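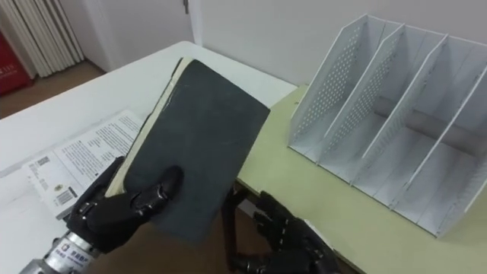 Attachment 1: dark gray book, front cover

Ticket 3411 — Ebook preorder delivered the wrong file
Product: Okside author dashboard
Status: Open, waiting on support

Hi team! Me again, sorry. I self-publish small-town romance and my new one, Back to Ekcombe (book two of the Hovora Nights series), went live on Tuesday morning. By lunchtime I had emails from readers saying the book just stops in the middle of chapter 14, right before the big kiss, which is about the worst place a romance could stop!

I went into my dashboard and the file there is the right one. It's the final version, I downloaded it and paged all the way to the epilogue. But the readers who preordered got my old draft, the one I put up in March as a placeholder. People who bought it after release say theirs is fine, so I think it's only the preorders (574 of them, according to my sales page).

What I've tried so far:

Uploaded the final file again. It said "processing" for an hour and then "live." No change for the preorder people.

Changed the file name in case it was getting mixed up with the draft. Nope.

Asked one very patient reader to delete the book and download it again on her tablet. She got the draft again. Then she tried it on her phone — same thing.

Logged out, cleared my browser, logged back in. I know, but I figured you'd ask.
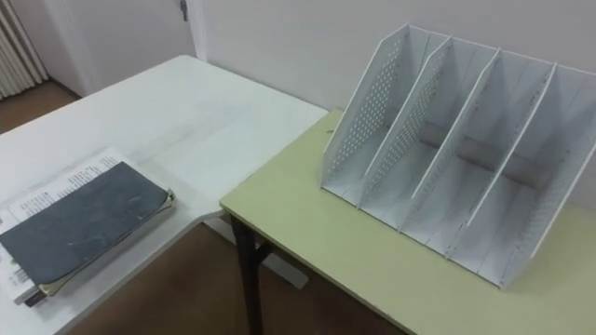
Your auto-reply asked for the publishing details on both versions, so I went back through everything I have. The draft is 1528 KB and the final is bigger, with the Lodhi bonus story at the back, so it should be easy to tell them apart on your side. I do keep the paperwork for each book separately (a white magazine file with four upright slots, like the one on the yellow-green table in attachment 2, does me fine for a whole series), and the confirmation I printed says the final was accepted before the preorder deadline. I can scan it if that helps.

Update, same evening: chat support told me to unpublish and start over. I really don't want to do that, I'd lose my reviews and the preorder ranking. Can you please push the correct file to everyone who preordered, and send them a note so they know to download it again? I've put a message on my blog in the meantime and I'm emailing the final chapters to anyone who writes to me.

Update 2: the patient reader tried again before bed and she's still stuck in chapter 14. I'll be at my desk from 9 tomorrow if you need me to test anything.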